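Plastic bowls and the kitchen scale: a thread on taring, stains and why I weigh everything in one bowl now. 1/9

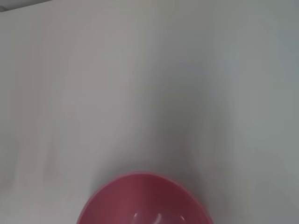 Augutina Agyeman
@augustina_weighs · Saturday

2/9 Pink-red plastic, glossy inside, no pattern. It replaced three glass bowls for dry ingredients. The glass ones weigh over 400 g each, and my scale gets slow to settle near the top of its range.

3/9 The new one weighs 85 g. I wrote that on masking tape and stuck it inside the cupboard door. If the scale shuts itself off in the middle of a recipe, I subtract 85 and carry on.

4/9 Auto-off on my scale is 90 seconds. Sifting takes longer than that. Touching the pan resets the timer but can also shift the reading by a gram.

5/9 Static: flour clings to plastic when the kitchen is dry. On a 100 g batch I lost 2 g to the wall of the bowl. A silicone scraper gets most of it back.

6/9 Stains: turmeric shows on pale plastic and much less on a red one. Tomato, same. I still keep oil out of it – the film takes two washes to shift.

7/9 Clive Wainwright asked about the dishwasher. Top rack only. An older bowl of mine went on the bottom rack and the base no longer sits flat, so it rocks on the scale and the number wanders.

8/9 Check for rocking before you buy. Put the bowl on a flat shelf and press opposite sides of the rim.

9/9 Next is measuring spoons. Akua Kpodo has lent me a second set to compare – the tablespoons already disagree.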